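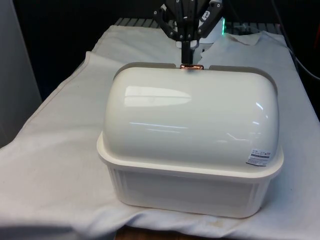
Fruit flies in the kitchen in November, and they won't leave

Endeck Community > House and Garden > Pests
Posted 23 Nov 2019
Viewed 2308 times

We live in a first-floor flat in Clumness, rented, with a small kitchen and one window that opens as far as the landlord thinks is good for us. Since the end of September we've had fruit flies. I was told they'd die off with the first cold night. We've had plenty of cold nights and they seem to be settling in for Christmas.

What I've tried so far:

Cider vinegar in a glass with cling film over the top and holes poked in it. Caught a respectable number. Made no difference to the number flying about.

Moving all the fruit to the fridge. The bananas went black and the flies went and sat on the kettle.

A Tufa sticky trap, the yellow kind on a stick, stuck in the basil. It caught my sleeve, then the basil.

Hoovering them out of the air. Satisfying, but I have a job.

The bin gets emptied every other day and the bread is kept shut away. There's no fruit out at all now, unless you count a lemon, and the lemon looks fine. So what on earth are they living on? And is there any point in paying for a spray? My partner has started giving them a share of the blame for the gas bill.

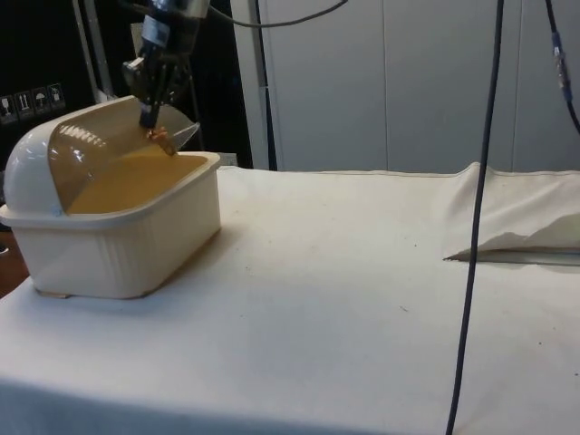
I should add that they're small and brownish and they hang about at head height, mostly in the evening. If I stand still at the sink for long enough one will fly up my nose. There are a few in the bathroom too, but I'd assumed those were on holiday.

3 answers

Answer 1 (marked as helpful)

The vinegar trap only deals with the grown-ups. You can drown them all winter and still have the same number, as somewhere in that kitchen there's a wet, slightly rotten place where the next lot are coming along nicely. Find that and the rest sorts itself out in a week or two. Leave it and you're just farming them.

Places I'd look, in the order I'd look:

The plughole and the overflow. Everyone cleans the plughole and everyone forgets the overflow, the slot near the top of the sink. It's full of grey jelly. Get a bottle brush down it, then hot water and washing-up liquid, and do it again the next night. To check whether something's breeding in a drain, put a strip of sticky tape across the hole overnight, sticky side down, leaving a gap for air. Flies on the tape in the morning means you've found your nursery.

The recycling. One beer bottle with a centimetre in the bottom will keep a family going for ages. Rinse them, or put them straight outside.

Under and behind things. Pull the cooker out if you can. When we finally shifted our fridge there was half an onion behind it that had more or less become soil.

The bin itself, as opposed to the bag. Bags leak. Take the bag out and wash the tub, then do the hinge or the flap or whatever yours has, and under the rim, where the drips dry. Let it dry out before the new bag goes in.

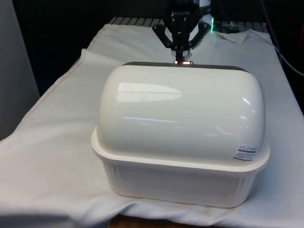 Potatoes. I'm giving them their own paragraph because it was potatoes the second time. A single soft one at the bottom of a sack, and I'd been blaming the neighbours.

Also the mop, the dishcloth and the saucer under any plant. If the ones in your bathroom are fuzzy and a bit moth-shaped, they're drain flies and a separate problem, though the brush works on them as well.

Keep the vinegar going meanwhile, with a drop of washing-up liquid in it so they sink. Don't bother with a spray. You'd be spraying it where you make sandwiches.

Answer 2

Bleach down the sink. Always worked for my mum.

Answer 3

Agree with the long answer apart from the timing. Ours took more like a month, and we still had stragglers into March, but then our house is kept very warm by somebody who isn't me.

I wouldn't bother with bleach. It runs straight past the gunk and off to sea. Stullico drain gel clings a bit better, if you want to spend money, but a brush costs less and you'll be horrified by what it brings up, so there's some entertainment in it. Pour the kettle down afterwards only if your pipes are up to it. Plastic ones may not like water at 100 degrees, so let it stand for a bit.

As for the bread, being shut away doesn't help much if there's a crust going green in the corner. Tip the crumbs out, wipe it, dry it. Same goes for the toaster tray, which in our house had last been emptied under a previous prime minister. 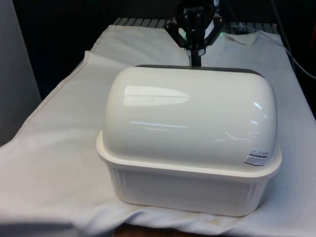
White bread box with a domed lid, closed.

And check the lemon. Pick it up and look underneath.

Comment from the original poster: It was the lemon. Also the overflow. We're not discussing the overflow.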